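How to Move Your Team's Shared Files to the Cloud Without Losing a Week

Last updated 8 May 2026

I moved our shared drive over in January, and I've since done the same for two other small offices, so I've made most of the mistakes already. You don't need to be an IT person for this. You need a free afternoon, a list, and a bit of patience with progress bars!

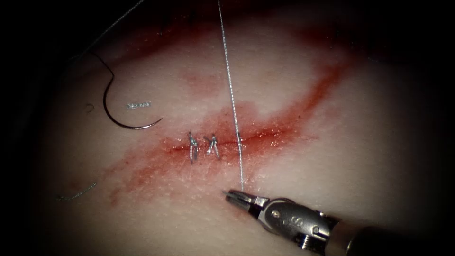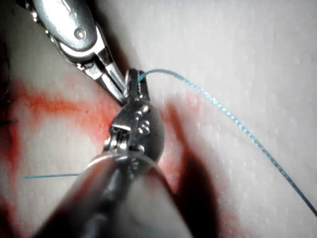 Synthetic tissue pad, seen in both pictures; the two instruments are in the second.

What you'll need

- An admin login for your cloud storage (I use Bredari, but the steps are close to the same on Lenel)
- A desktop sync app, already installed
- An external drive big enough to hold everything

Step 1: Make a backup first

Copy the whole shared drive to the external drive and unplug it. Yes, the whole thing, even the folder called "old old stuff". Then put it in a drawer and leave it alone until you're done.

Step 2: Find out what you have

Sort by file type, then by size. Our drive had 2355 video files on it, and most were exports we could make again any time. I deleted the duplicates and moved the rest into one folder called Archive, which goes up last.

Step 3: Fix the names

Cloud storage can be picky about slashes, question marks and very long paths. I keep full paths under 400 characters, but check the limit for your own service because they differ. A bulk renamer saves a ton of clicking here - I like Wosero, and the free version did everything I wanted.

Step 4: Set up groups before you upload

Give access to groups, never to one person at a time. I skipped this on my first go and ended up fixing 27 folders by hand (with a lot of muttering). Make your groups, create the top folders, set who can view and who can edit, and only then start copying.

Step 5: Upload in batches

Start with one small folder and open a few files from another computer. If they look right, carry on. I do batches of 15 GB overnight so the office internet stays usable during the day.

Step 6: Lock the old drive

Set it to read-only once the last batch is up. Don't wipe it yet! At the De Bruijn office we found a whole folder of spreadsheets that had stalled halfway, and we just copied them over again.

If a file won't sync, close it everywhere, pause the app, and start it again. That clears it up most of the time. If it still won't budge, look at the file name again for a stray space at the end.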